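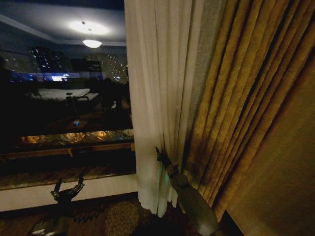
Teaching the planner that glass is solid (and that it lies)

March, by Nkrumah Akolgo

I've been putting off writing this one for weeks, mostly so I could write it with a fix in hand. I have half a fix! Let's go.

If you've read the older posts you know the curtain task: find the sheer, pinch it, pull it across. We'd been doing it in daylight and it was going great, so naturally I got cocky and moved the runs to after dark. A window at night is a mean thing to show a depth network. You've got the city lights way out there, and then the bed and the ceiling light floating on top of them, and all of it arrives as one flat pile of pixels. The network has to pick a depth for every one of those pixels, and it picks with total confidence. Sometimes the bed is outside. Sometimes the building across the way is a meter from the gripper.

The planner believes whatever it's told, bless it. Our planner is called Dorus (Thodoris Vlachopoulos named it, ask him) and it keeps a voxel map of free and blocked space. With the reflections in there, Dorus would carve out a lovely big tunnel of free space right through the pane and then try to swing the elbow through it. The force limit on the arm catches that, but I'd like to not be relying on the force limit.

So what did I change? First, the glass gets its own plane. We fit it from the ledge and the wall below, which are both nice, boring, opaque surfaces (marble with mottling in it is a gift, so many features to grab), and anything the depth network claims is behind that plane gets thrown away before it reaches the map. That's 30 lines of code and I should have written it a year ago.

Second, the sheer itself. Thin white fabric comes back as Swiss cheese in depth, so I stopped asking depth for the grasp point. A little segmentation model finds the curtain in color, we take the edge of the mask, and the hand moves toward it slowly until the contact estimate says we're touching cloth. Crude – but the folds bunch up against the fingertip and that's a pretty readable signal. The heavy gold drape next to it was never a problem, by the way. All those deep pleats, depth loves them.

I reran the saved night logs, 349 of them, through both versions of the map. The old one had free space behind the glass in 171. The new one had it in none, which made me suspicious enough to go check I hadn't broken the logging. I hadn't!

What's still bad: timing. The plane fit takes about 900 milliseconds on the onboard computer and I'm redoing it every time the base moves, which is silly for a wall. Thodoris wants to cache it and only refit when the localization jumps. He's probably right, but I want to see what happens in a room with two windows meeting at a corner first.

Also, the mask sometimes grabs the edge of the drape along with the sheer when they overlap, and then you get a very determined robot pulling on both. I've started labeling those by hand. If anyone has a good trick for telling two layers of fabric apart from color alone, the comments are open and I will read every one.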